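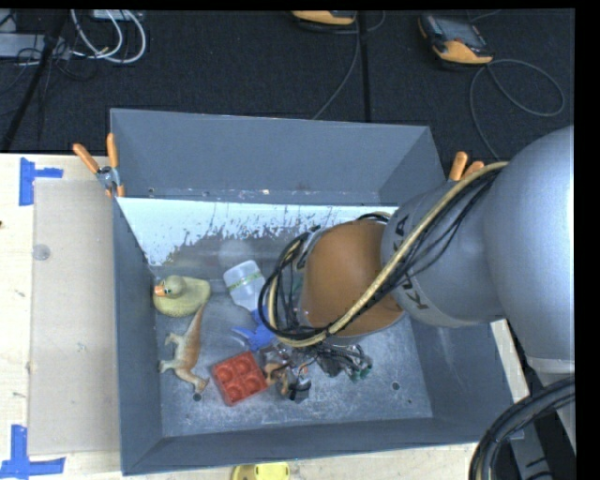

抓取数据采集：固定场景还是每条都打乱？
版块：机器人学习 / 数据与标注

灰箱子 楼主
我们组用KUKA的臂做箱内抓取，示教数据从六月开始录，目前攒了210条。任务很简单，给一个目标物，从料箱里夹出来，抬到箱沿以上算完成。物体都是玩具和瓶子一类：橡皮鸭、恐龙、积木、半透明塑料瓶。
现在的做法是每录6条重新摆一次物体，中间只把夹出来的那个放回去，位置不特意变。训练出来的策略在录过的摆法上还行，换个摆法就经常停在物体上方不下去，或者下去了偏一个指宽。
想问两件事：一是要不要改成每条都打乱，二是瓶子这种透光的东西要不要先拿掉，等别的练好了再加。

two_finger
每条都打乱。你210条除以6，真正不同的摆法只有35种，模型看到的其实就是这35种。停在上方不动我们也碰到过，后来查出来是示教的人习惯在物体上方停一下对位，停顿的帧太多，模型学会了停。建议先把速度接近零的段落裁掉再训一遍，不用重新录。

灰箱子 楼主
回two_finger：停顿确实有，我录的时候基本每条都要停一两秒看夹爪和物体对没对齐。今晚先裁一版试试。

半格电
不太同意全打乱。全打乱之后每种摆法只有一条，示教本身又有噪声，同一个物体今天从左边夹明天从右边夹，数据量小的时候模型会取中间值，正好夹空。你说的偏一个指宽很像这个问题。我的意见是先统一夹法，写成文字，所有人照着录，再谈打乱。

two_finger
统一夹法可以，但和打乱不冲突。取中间值跟策略的输出形式也有关系，楼主用的什么？直接回归的话换成扩散或者动作分块，会好很多。

灰箱子 楼主
目前是直接回归，动作分块写了一半。夹法没有统一过，我和另一个同学录的，他喜欢夹恐龙的身体中段，我一般夹靠近腿的地方，因为那边离箱壁远。

半格电
那就先对一下这个。恐龙这种细长的，夹爪方向应该垂直于身体长轴，位置取中段，除非被别的东西挡住。挡住的情况单独记一个标签，后面分析失败的时候用得上。

Cellstead用户_K
说一下我们的数字供参考。我们用Cellstead的采集软件录，物体27种，每条开始前软件随机给一张摆放草图，人照着摆，摆得不准没关系。录到224条的时候在新摆法上才第一次比较稳定。一开始也嫌慢，后来习惯了，摆一次也就半分钟。
另外注意箱壁。倾斜的内壁会让圆的东西往中间滚，靠墙的样本天然就少，要刻意往墙边放几个，不然测试时一靠墙就失败。

灰箱子 楼主
箱壁这个说得对，我们的箱子内壁也是斜的，瓶子放边上自己会滚回来。你们靠墙的样本怎么放？垫东西？

Cellstead用户_K
不垫。垫了测试的时候没有垫的东西，等于两种场景。用别的物体顶住就行，比如拿积木挡着瓶子，这本来就是堆放时会出现的情况。

老铁皮柜
瓶子不要拿掉。先易后难听着合理，但最后合在一起训的时候你还得补瓶子的数据，补的那批和前面那批光照、相机位置都可能不一样，模型会把这些差别也学进去。一起录最省事。
深度图在瓶子上有洞是正常的，别去补洞，补洞算法在瓶口附近会造出假表面。只用彩色图的话没这个问题。

半格电
这个我有保留。如果楼主的输入里有深度，瓶子的失败样本会很多，录的时候人看得见瓶子，模型看到的是一个洞。这类数据放进去到底有没有帮助，我没见过谁认真比过。

老铁皮柜
我们在Bepari那个分拣项目里比过，只比了一次，带瓶子一起训的那版在其他物体上没有变差，瓶子上好一些。种子只跑了一个，当参考吧。

半格电
一个种子说明不了什么，不过方向我接受。

灰箱子 楼主
我们是彩色加深度。那我训两版，一版带瓶子一版不带，各跑三个种子，结果贴回来。
还有个问题，失败的示教你们留不留？比如夹起来滑掉又重新夹的。

two_finger
滑掉又夹起来的留，是很好的恢复样本。最后没夹起来的别混进去，单独存一个目录。

Cellstead用户_K
同上。补充一点，滑掉的那段别裁得太狠，从张开夹爪开始往后都要保留。楼主裁停顿的时候小心，夹爪闭合的那几帧手臂速度也接近零，按速度裁会把闭合动作一起裁掉。判断条件里要加上夹爪开合量的变化。

灰箱子 楼主
幸好还没跑，脚本里只看了末端速度。已经改了。

路过的标定板
线缆也看一下。外挂在手臂上的线束如果在腕部留了余量，转到某些角度会垂下来，腕部有相机的话会挡住一块。我们有一批数据就是这样，后来重新绑了线，前后两批图像不一样，只好在训练时给旧的那批降权重。要绑就趁现在数据还少的时候绑。

灰箱子 楼主
没有腕部相机，只有一个固定机位。线先不动了。

路过的标定板
固定机位的话记得每次开录前拍一张空箱参考图，和第一天那张叠起来比。相机被碰歪几个像素肉眼看不出来。料箱也要夹紧在桌上，桌面贴胶带标出边角，挪了能放回原位。

灰箱子 楼主
更新一下。停顿裁掉之后重训，停在上方不动的情况少了很多，位置偏的问题还在，和半格电说的对得上。夹法已经写成一页纸，新数据每条都打乱，旧的210条先留着，训练时混不混等对比结果。瓶子那组还在跑，出来了再贴。

半格电
夹法那页方便的话也贴一份，我们这边正要招人录数据。

灰箱子 楼主
行，整理一下，放到附件里。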